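Folding Towels With Ga-eun Ji

I caught up with Ga-eun Ji over coffee in January, and within 2 minutes we were on to towels.
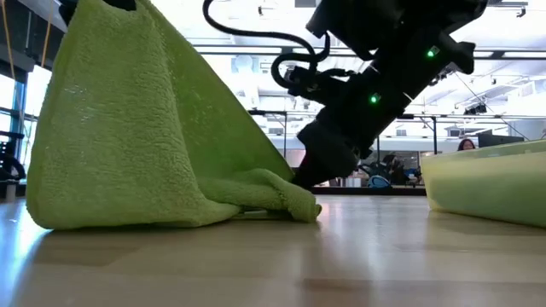
She has looked after the linens at the Josmont guesthouse for four years, and she has opinions! "Microfiber wants a flat table," she told me. "Don't fold it on your knee, it slides everywhere." Bath towels go in thirds, cleaning cloths in half (I've been doing mine backwards, apparently). And fabric softener? "Never on microfiber. My boss Tanko bought a huge jug once. We still have almost all of it."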